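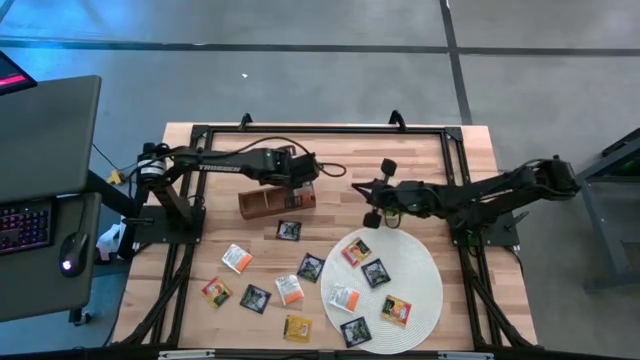 Sep 7, 2024 – We're Dillico, and we've got gripper news! Since April we've been trying two sets of fingers, our old ones and the new Verkelex pair, on the fiddliest job we could think of: sorting tea packets into a wooden tea box. Each set got 40 goes. I'd have bet on the old ones (I fitted them myself), but Verkelex dropped fewer packets and coped far better with the thin edges. Trirnby gets our full write-up next, and anyone else can have it by dropping us a line.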